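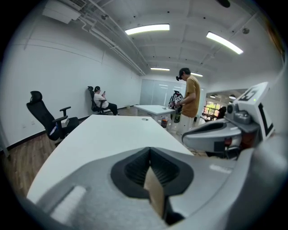 Circuit events depend on people who are not paid to be there. Marshals, timekeepers and scrutineers make up most of the staff at a club race meeting, and a circuit that treats them badly will soon be short of them. This session covers how a circuit or club plans its people for a race weekend. We will work in groups, and each group needs one clear surface to lay out its post map. A long white table like the one in this room is enough for a full circuit plan with the duty cards set along the side.

Session 4: Staffing a Race Meeting
Instructor: Milagros Requena

1. Who is needed

The main trackside roles are flag marshals, incident marshals, fire marshals and post chiefs. Away from the track there are pit lane marshals, paddock marshals, scrutineers, timekeepers and the people in race control. Medical staff are a separate group with their own chain of command, but they appear on the same plan.

For the exercises we use the Rurstead circuit. Its lap is 3,686 meters, and a club meeting there calls for 60 trackside marshals. If the number who sign in falls short, the clerk of the course has three choices: combine posts, delay the start, or cancel. Combining posts is allowed only where each post can still see the next one in both directions.

2. Recruiting and sign-up

Sign-up for a July meeting should open in spring. People book vacation time early, and the larger events take marshals away from the smaller ones. The sign-up form should ask for:

- license grade and expiration date
- roles the person is trained for
- days available
- meal needs
- whether they want to camp or need a room

Do not ask for a preferred post unless you mean to use the answer. The Trendholm club did this for several seasons and then assigned posts by computer, and complaints went up every year until the question was taken off the form.

3. Assigning posts

Start with the post chiefs. Put an experienced chief at any corner with a short sight line, then fill the flag positions, then incident and fire. Trainees go where there is a chief willing to teach, and no post should have more than one trainee on flags.

Rotation: a flag marshal should not hold the same position for more than two races in a row. Attention drops before people notice it in themselves. Write the rotation on the duty card so that the chief does not have to argue about it.

4. The day itself

Sign-on closes before the morning briefing. Anyone who misses the briefing is briefed separately by the chief marshal before going to a post. The briefing covers the timetable, radio channels, the recovery vehicles in use and any change since the last meeting. Keep it under 8 minutes. Longer briefings are not remembered better.

Lunch is the most common source of trouble. Food must reach the far posts while the track is closed, so the delivery route has to be in the timetable and not left to whoever has a van.

5. Afterward

Send thanks within the week. Record who attended, what they did and any incident reports they signed. Attendance records count toward license upgrades, and a lost record can cost someone a season.

Reading and assignment

Read the Siriwan case in the course packet and draw up a post plan for the second day, when part of the group has gone home. Show which posts you combine and how the sight lines are kept. Plans are due Wed 25 October at the start of class.

Related handouts
Session 3: Permits, Insurance and Noise Limits
Session 5: Race Control and Radio Procedure
Session 6: Paddock Layout, the Stustby Plan
Glossary of Flag Signals

Event Operations in Motorsport | Contact the course office | Back to top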